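Removing Hard Water Scale from Stainless Steel Bowls and Pans
By Heledd Pugh
Updated 6 August 2025 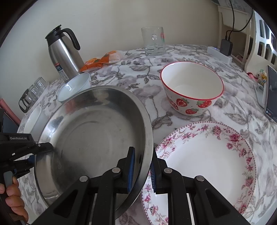 Hard water leaves calcium and magnesium carbonate on any surface where it dries. On stainless steel the deposit shows first as a gray or white haze, then as a rough ring at the usual fill line. Dish soap does not dissolve it. A mild acid does, and for most kitchen items citric acid is the easiest one to handle.

The method below covers plain stainless steel. Do not use it on aluminum, cast iron, plated ware, or anything with a painted or gilded finish. If the item has a riveted handle of a different metal, keep the solution below the rivets.

What you need

Food-grade citric acid powder
Hot tap water
A plastic or glass measuring jug
A soft sponge and a nylon brush
Baking soda
Two dry cotton towels
Rubber gloves

Step 1. Wash first

Grease keeps the acid off the scale. Wash the item in hot water with dish soap, rinse it, and check the rolled edge with a fingertip. Food residue collects under a rolled rim and needs the nylon brush.

Step 2. Mix the solution

Dissolve 35 grams of citric acid in one liter of hot water. Add the powder to the water and stir until clear. Mix in plastic or glass. A stronger mix saves little time on ordinary scale and takes longer to rinse out. Never combine it with bleach or any cleaner that contains bleach - the reaction gives off chlorine gas.

Step 3. Soak

Pour in enough to cover the ring and leave it for 20 minutes. Light fizzing is normal. For scale above the fill line, lay a paper towel soaked in the solution against the wall of the bowl and press out the air. Old deposits may need a second soak with fresh solution.

Step 4. Scrub along the grain

Brushed steel has a direction. On a spun bowl the lines run in circles, so work around the bowl and never across it. Use the sponge on open surfaces and the brush at the rim. Steel wool leaves iron particles that later rust, and green scouring pads dull the finish.

Step 5. Neutralize and rinse

Empty the bowl, sprinkle a teaspoon of baking soda over the wet surface, wipe it around, and rinse twice with clean water. Pay attention to any hanging hole, where liquid can stay behind.

Step 6. Dry at once

Towel the item dry inside and out. Air drying puts a new film of minerals back on the metal.

If marks remain

Rainbow colors are heat tint, a thin oxide layer. Citric acid fades it slowly; a non-abrasive steel cleaner is faster.
Brown specks are usually surface rust from other metal. Repeat the soak and rub with the sponge.
Small dark pits are chloride damage, most often from salt left standing in water. Pits are permanent.

How often

Repeat when the haze returns. In Clesholm, where the supply is hard, I descale mixing bowls every 2 months and the kettle more often. Store the dry powder in a sealed jar, labeled, away from the sugar. Discard mixed solution after use - it can go down the sink with plenty of water.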